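How to Pack Small Fragile Things for the Mail

By Maysoun Najjar
Filed under: Selling from home, Shipping

I sell secondhand cups, egg cups, salt shakers and small glass through my shop page at Molldale. Most of what I send weighs under a pound. The method below is the one I use for anything that can chip and fits in two hands. Larger plates and lamps need a different box and are covered on another page.

What you need

A small corrugated box, new or used once
A larger box, if you are double boxing
Cardboard for dividers
Plain newsprint or packing paper
Bubble wrap, small bubble
Packing tape, 2 inches wide
A ruler, a pencil and a sharp knife
A kitchen scale

A used box is fine if the corners are firm and the flaps still fold cleanly. Press your thumb into the middle of each side. If the board stays dented, put the box in recycling. Cover or cut off every old label and barcode, including small stickers on the bottom.

Clear a table before you start and put a folded towel where the item will sit while you work. I broke more things on my own table than the mail ever did until I started using a towel.
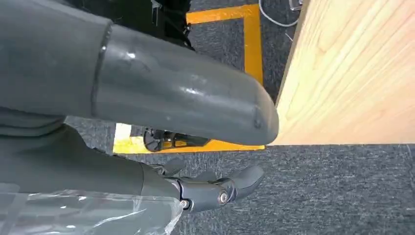 Step 1: Check and measure the item

Look for cracks and chips under a good light and run a fingertip along the rim. Write down anything you find. If a buyer writes to you later, you will want to know what was there when it left the house.

Measure the item at its widest points, handle included. Add 4 inches to each measurement. The result is the smallest box you should use, and it leaves 2 inches of padding all the way around. If you have to squash the item in to close the flaps, the box is too small, whatever it costs to go up a size.

Step 2: Wrap each piece

Start with paper. Crumple one sheet and push it gently into any hollow part, such as the inside of a cup. Lay the piece on the corner of a second sheet, roll it once, fold in the sides and roll to the end. Old glazes and painted gold lines can pick up a pattern from bubble wrap on a hot truck, so the paper goes on first every time.

Next wrap it in bubble wrap, bubbles facing in. Two turns are enough for a thick mug. Thin glass gets three. Handles and spouts get their own small strip before the main wrap goes on. Tape the wrap to itself, and fold over the end of the tape so the buyer has a tab to pull. People pick up a knife when they can't find the end, and then the cup gets scratched.

Lids always travel separately from their pots. Wrap the lid as if it were its own item.

Step 3: Make the dividers

If you are sending more than one piece, no piece should be able to touch another. Cut two strips of cardboard, one the length of the box and one the width, both as tall as the inside of the box less half an inch. Mark the middle of each strip. Cut a slot from the edge to the halfway point on both, as wide as the board is thick, and slide them together to make a cross.

Cut the strips so the ridges inside the board run up and down. A divider cut the other way will fold under a small load. I use the sides of grocery boxes for this.

For a set of six, use one long strip and two short ones. Space the slots evenly and try the divider in the box before you put anything breakable near it. 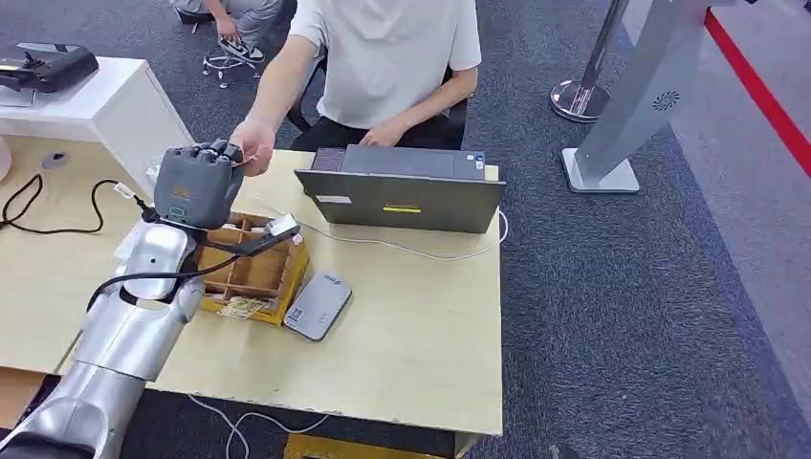
Put a 2-inch layer of crumpled paper in the bottom before the divider goes in. Crumple it hard. Loose paper feels soft and springy when you pack it and is flat by the time it gets to the next town. Press down on the layer with your palm and add more until it pushes back.

Step 4: Load the box

The heaviest piece goes in the middle if there is a middle, and low down either way. Stand cups on their bases. Stand egg cups upright too, and put small plates on edge, never flat in a stack.

Fill the gaps in each section with paper, then lay a sheet of cardboard across the top of the divider and another layer of crumpled paper over it. Any packing slip or thank-you note can go on top of that. I put a second copy of the address in at this point, in case the outer label comes off.

Close the flaps without taping them and shake the box lightly. You should hear nothing and feel nothing move. If something does shift, open it up and add paper where the gap is.

Step 5: Decide whether to double box

I double box anything with a sale price over $46, anything with a thin stem or spout, and anything I could not replace. For a plain mug going two states over, one good box is enough.

To double box, tape the inner box shut, put it in a box at least 2 inches larger on every side, and fill the space with paper. The outer box takes the knocks. A soft bag or mailer is no substitute for an outer box.

Plillow sells ready-made foam corners that hold the inner box in place. They work and can be used again, but they add to the cost, and I only buy them in December when I am short of time.

Step 6: Tape and label

Run one strip of tape along the center seam, top and bottom, with 3 inches going down each end. Then tape across both open edges so the tape makes a letter H. Use real packing tape. Masking tape and household clear tape let go in the cold.
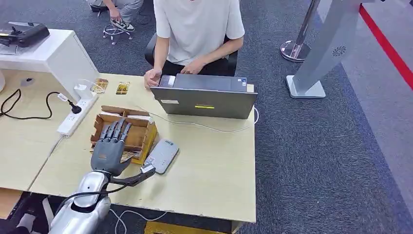 Weigh the parcel after taping and before you buy postage. An ounce over can move you up a price step, and a parcel that is short on postage may come back or arrive with money owed. My own kitchen scale reads a little light, so I round up.

Put the label on the largest flat side, clear of the seams. If it was printed on an inkjet, cover the address with clear tape but leave the barcode bare. Writing "fragile" on the outside does no harm. Pack as though it will not be read.

What it costs

For a two-cup parcel I spend 31 cents on tape and bubble wrap. The paper is the end of a roll from Bakos, the frame shop in town, and the boxes are ones I have saved. If you buy boxes new, get them flat in bundles. Komeo carries a plain 6-inch cube that fits most mugs with the right amount of space.

If something arrives broken

Ask the buyer to keep everything, including the box and the paper, and to send photos of all sides of the box before anything is thrown out. You will need these for a claim. Refund first if you can afford to and sort out the claim afterward. Then look at the photos for where the damage started. A crushed corner means the box was weak or too tight. A broken cup in a perfect box means there was not enough padding under it, and the bottom layer is the first thing to change next time.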